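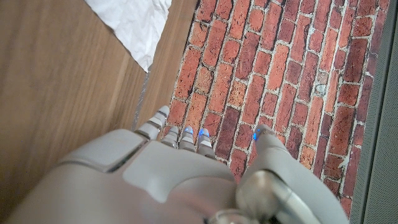
Page last changed: 23 May 2024

Patio and back steps: my walk-around checklist, with comments

Okay, so this is the list I go through before we let anyone sit outside for the summer. I started it after my aunt caught her heel on a raised paver and went down with a full plate of potato salad (she was fine, the plate was not). I've added notes as I go, so some items are long and some are barely there. The back of the house on Rokamby Lane is what I'm checking, but most of it should work for yours.

1. Loose pavers
Walk the whole thing in flat shoes and rock your weight heel to toe. You'll feel a wobbler before you see it. Mark it with chalk and keep going, don't stop to fix each one or you'll never finish!
Comment: the bad patch is always by the downspout. Lifted and reset, new sand underneath. OK for now.

2. Raised edges
Lay a long level across the joints. I fail anything that catches the toe of my shoe when I drag it.
Comment: one by the grill, pushed up by a maple root. I'm not cutting the root until I've asked someone who knows trees. Chalked and a planter set on top of it.

3. Joints and weeds
Pull what you can, scrape the rest, sweep sand in. Do it on a dry day.
Comment: PASS, mostly. I ran out of sand.

4. Moss and slick spots
North side only at our house. Stiff brush and plain water first, and if that doesn't do it I use the Akpalu deck wash. Rinse more than you think you need to, and keep the dog in.
Comment: needs another go in July.

5. Drainage
Run the hose for a few minutes and watch where it goes. Water should head for the lawn. If it heads for the house, that goes to the top of the list and everything else can wait.
Comment: small puddle under the bench, gone by lunch. PASS.

6. Steps and handrail
Grab the rail and really shake it, like you're mad at it. Then check the screws at the bottom post, which is where ours rusts.
Comment: FAIL. 2 screws replaced, still a little give at the top. Siriporn Thongsuk from next door held the post while I tightened and she thinks the bracket itself is bent. I've ordered a new one. Until it's in, everybody uses the side door.

7. Outdoor outlet
Press test, press reset. Cover should snap shut by itself.
Comment: PASS. Cover is ugly but it snaps.

8. Lights
Turn them on at dusk and stand at the bottom of the steps. Can you see the front of every step? If you have to squint, it's a fail.
Comment: swapped one bulb. The 400 lumen one is plenty, the brighter one I tried was like being questioned by the police.

9. Grill and gas line
Soapy water on the fittings, look for bubbles. Clean out the grease tray - I put this off every year and I'm always sorry.
Comment: no bubbles. Grease tray, ugh. Done.

10. Furniture
Sit in every chair. Sit like your heaviest uncle would sit. Look under the table for wasp nests before you stick your hand there.
Comment: the Dendesia folding chair pinches fingers at the hinge, so it's in the garage. The rest are fine.

What it cost me this year: $257, and most of that was the bracket and the sand. I took the one-evening paver class at Skillby last spring too, but I'm not counting that since it was a birthday present.

Still open: item 2 (root), item 4 (moss), item 6 (bracket). If you spot something I should be checking, leave me a note at the bottom of the page. I already know about the gate latch.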